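Chapter 6
Choosing Candidates

Key terms: nomination, selectorate, closed primary, open primary, caucus, deselection, incumbent

Before voters can choose between candidates, someone has to choose the candidates. In most elections this earlier choice gets little attention. It often takes place months before the campaign, and in many districts it matters more than the election itself. Where one party wins every time, the person who gets that party's nomination is almost certain to take the seat.

Consider the district of Sondau. The governing party there had more than 2,000 members on its list when its long-serving representative retired. Two people wanted the nomination. Ballots went out in December, and when they were counted the result was 856 to 855. Five months later the winner of that vote carried the district easily. A single party member had, in effect, picked the representative for everyone who lived there, including those who had never joined a party.

Chapter 5 looked at how parties raise money and keep members. This chapter looks at one of the main things members get in return, a say in who runs. We begin with the rules, which differ widely from party to party and sometimes from district to district inside the same party. We then turn to the people who use the rules, and to the effects their choices have on elected bodies.

6.1 Who Gets to Choose?

The group of people with the power to pick a candidate is called the selectorate. It can be very small or very large. At one end, a party leader may name every candidate personally. At the other, any registered voter may take part, whether or not that voter supports the party. Most parties fall somewhere between the two.

It helps to think of four common types. In leadership selection, a leader or a small national board makes the decision. In a caucus or delegate system, local branches send delegates to a meeting, and the delegates vote. In a closed primary, all party members may vote, but no one else. In an open primary, voters outside the party may vote as well. 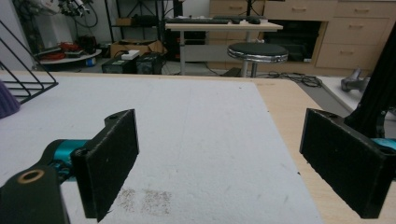

Figure 6.1 White foam board on a light wooden table.

Parties often mix these types. A national board may draw up a short list of approved names and then let local members pick from it. Members may vote first, with the board keeping the right to reject the winner. When you study a party's rules, look for the step at which a name can be removed. The body that controls that step usually has more power than the rules suggest at first reading.

The neighboring districts of Gosling and Villari show how much the method can matter. In Gosling, the opposition party used a closed primary, and 957 members voted. In Villari, the same party held a delegate meeting in a school hall at seven in the evening. Both districts had similar voters and similar party branches. Gosling chose a newcomer who had spent the fall knocking on members' doors. Villari chose the branch chair, who was already known to every delegate in the room.

We should be careful with a comparison of only two districts. The newcomer in Gosling might have won over the delegates too, and the branch chair in Villari might have done well in a primary. Still, the two methods reward different kinds of work. A primary rewards a candidate who can reach many people, most of whom pay only slight attention. A delegate meeting rewards one who has built ties with a few people over a long time.

6.2 The Cost of Running for a Nomination

A large selectorate is expensive to reach. Candidates in a primary need mailings, phone lists and often paid staff, and they need them before the party will spend anything on their behalf. Some parties set a spending limit for this stage. Others leave candidates to find the money themselves - a practice that tends to favor incumbents, who already have donors and a public name.

Fees are a second cost. Many parties ask each person who seeks a nomination to pay a deposit, returned only if the candidate reaches a set share of the vote. Supporters of deposits argue that they keep ballots short. Critics answer that they keep out people with low incomes. Section 6.4 returns to this argument and to the evidence on both sides.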